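Evie Wainwright would like people to stop using the word "taught." She has spent most of the year at Humivton moving robot arms by remote control, one grip at a time, and she says the word makes everything sound finished.

"You teach a kid to tie a shoe and you can leave the house," she says. "I've given this thing 857 runs of one laundry job. I'm not leaving the house."

The job is picking a red jersey up off a sofa and putting it in a laundry basket. Wainwright holds a pair of handles, the two arms copy what her hands do, and the cameras and joint readings are saved for training. She gets a small screen and no feeling at all in her fingertips. Her first week, she says, she kept squeezing air.

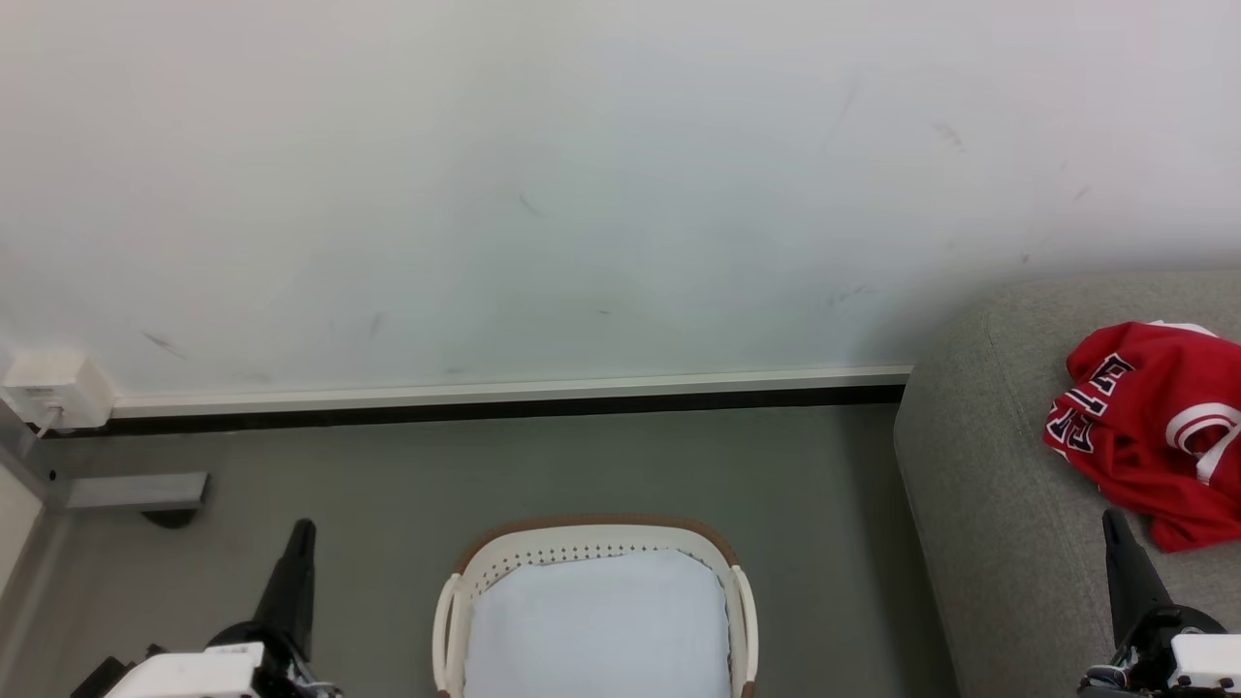

The laundry setup at Humivton, with the basket between the two arms and the jersey on the sofa.

I had come expecting to be told how close all this was. The company's own brochure talks about "chores learned in an afternoon." Wainwright rolled her eyes at that before I had finished reading it out.

"An afternoon of what? I did 42 - no, don't print that, I don't remember the number. I did a lot of them in April and we threw out the whole batch. I'd been dragging the cloth over the edge of the cushion, because it's easier on the wrists. The model picked up the dragging. It was very good at dragging."

Her manager, Dennis Tapley, takes the same facts and comes out more cheerful. He puts the full set at 1253 recordings, of which 752 were kept. I asked what happened to the rest.

"Hesitation, mostly," Tapley says. "The operator stops to think, and on the recording a pause looks like part of the job. You don't want a robot that stops in front of a sofa for four seconds because Evie was wondering about lunch."

Wainwright's answer to that was short and I have left it out.

She is fairer about the wrist cameras, which she disliked at first. From up there a person looks at the cloth and the basket together and plans the whole move. At the wrist there is often very little to plan with.

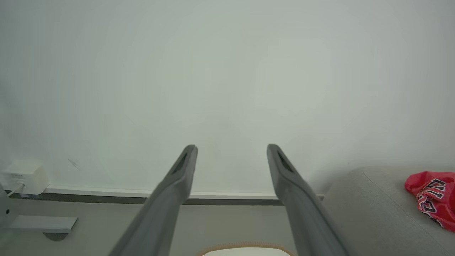
"You get a lot of wall," she says. "I look at those clips and I think, what could anybody learn from this? Then the fingers get down near the cloth and suddenly it's the only view worth having. So I don't complain about it now. I complain about other stuff."

High on that list is the alternative, showing the task by hand. Humivton tried it with a Brovarmont arm that you grab and push through the motion yourself. Rajkumari Rajput, who ran those trials, liked how natural it felt and still does. "You feel the weight, you feel when it catches," she told me by phone. "The remote people are guessing." The drawback was that her own arms kept getting into the recordings, and two arms at once took two people.

Would it work on a different sofa? Tapley says the early signs are good. Rajput says she would want to see it. Wainwright laughed for a while.

"Move the basket a foot and I'd be nervous," she says. "Swap the jersey for a towel, I'd be more nervous. They want over 700 new runs with other clothes before spring, and maybe that does it. I hope so. I'd just like somebody to say 'maybe' in the brochure."

She had another session booked at three and went to get her handles.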